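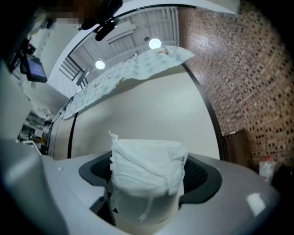
How much paper does one glass need when you're moving? Two sheets of tissue, scrunched, plus whatever you can stuff inside it. I have been using five sheets and then crying about the price of tissue.

1/ I am packing up my kitchen, a room I believed to contain "a few mugs." I would like to speak to whoever believed that.

2/ Started Tuesday with the straight-sided tumblers, on the theory that a cylinder is the easiest shape in the house to wrap. You lay it down, you roll, you're done. It then unrolls while you look for the tape.

3/ My neighbor Halyna Vasylenko wrapped china in a department store for 17 years and came over to watch me work. She lasted one tumbler before she took the paper out of my hands.

4/ The Halyna method: start at a corner, roll on the diagonal, tuck the ends in as you go. Bunch the extra up around the rim, where glasses chip. No tape at all. She said "tape is for people who don't tuck" and I have thought about it every night this week.

5/ Torn edges are fine, by the way. I'd been trimming mine with scissors. She asked if the glasses were going to a wedding.

6/ Paper report. Plain white tissue is soft and rips if you breathe on it. Newsprint is sturdier and turns your hands gray. Printed gift wrap saved from 3 Christmases ago is a terrible cushion, but it does let you feel smug about saving it.

7/ I bought the Gradmont bundle, 100 sheets, and figured I'd have leftovers. I had leftover glasses.

8/ Marichka Onyshchenko wants it on the record that she wraps hers in socks. Marichka has also asked to borrow a glass every time I've been to her place, so draw your own conclusions.

9/ Box rules, as dictated to me: glasses stand upright, heavy ones at the bottom, a thick layer of crumpled paper under everything. Close the lid and give it a gentle shake. If it clinks, open it up and add more – if it clinks again, you have packed a maraca.

10/ Write what's in it on the SIDE. I wrote on the tops and then stacked them. Somewhere in that tower is the coffee filter holder, and I am a worse person every morning.

11/ Still to do: the wine glasses. Stems. Halyna is coming back Saturday and has told me not to start without her.

2,378 likes · 17 reposts

We use cookies to improve your experience. Accept | Manage settings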